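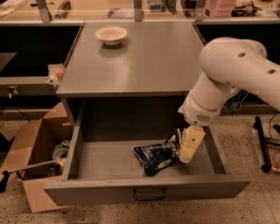
Figure 1. The gripper on a snack bag in the open drawer.

Final Report: Recovering from Failed Grasps in Drawer Tasks
Pei-shan Tang, Yuk-lan Peng, Wiroj Prasertsri
Project supervisor: I-hsuan Chow
Tue 1 September

1. Task

Our project dealt with the software that picks an item out of an open drawer and places it on the tabletop above. The drawer task was already part of the lab's test set, and a basic version of the pipeline existed when we started in June. It could find an object, plan a reach and close the gripper. It had no way to tell that a grasp had failed, so it would lift an empty hand and carry on to the place step.

We added two things: a check after the gripper closes, and a small planner that decides what to do when the check fails.

2. Software

The system has four parts. Perception takes the head camera image and returns a mask for the target. The grasp module turns the mask into a gripper pose. Motion planning is handled by Noh, the lab's in-house planner, which we did not change. The last part is the task layer, where most of our work went. It is a state machine with the states look, reach, close, check, lift, place and retry.

Logging goes through Skululen, a tool Siu-ming Chou wrote for an earlier project. It saves the state, the gripper width and the image at each transition. We would have lost a lot of time without it, mainly because several of our early bugs only showed up as a wrong state order.

3. Grasping soft packaging

Rigid objects were not much trouble. A bowl or a piece of fruit keeps its shape, and the mask from before the reach is still good when the fingers arrive. A snack bag folds when it is touched. In Figure 1 the fingers are on the right end of the bag and the rest of it is lying crumpled on the drawer floor.

Our first version aimed for the center of the mask. On a bag this is often the fullest part, and the fingers slid off. The second version looks for a narrow end and aims there, with the fingers pointing down. It also limits how far the hand may travel below the drawer rim, so that a bad depth reading does not push the fingers into the metal.

4. The check

The check uses the gripper width and a second image. Width alone was not enough. Thin foil between the fingers reads almost the same as no foil at all. We crop the image to the area near the fingertips and compare it with a crop taken before closing. If both signals say the hand is empty, the state goes to retry. If they disagree, the arm lifts a short distance and looks again.

5. Results

We ran 309 trials on the drawer task. Nine were thrown out because the log was incomplete, leaving 300. The item ended up on the tabletop in 94 percent of the rigid object trials and 90 percent of the soft packaging trials. Most of the remaining failures were bags lying flat against a drawer wall — the narrow end was found, but there was no room for the outer finger.

6. Open problems

The retry state always starts over from look, even when a small shift of the hand would do. Yuk-lan has a branch with a local retry, but it has not been tested on the arm. The fingertip crop is also set by hand and has to be redone if the camera is moved. The numbers are in the config file under check/crop, and the steps for measuring them are in the readme.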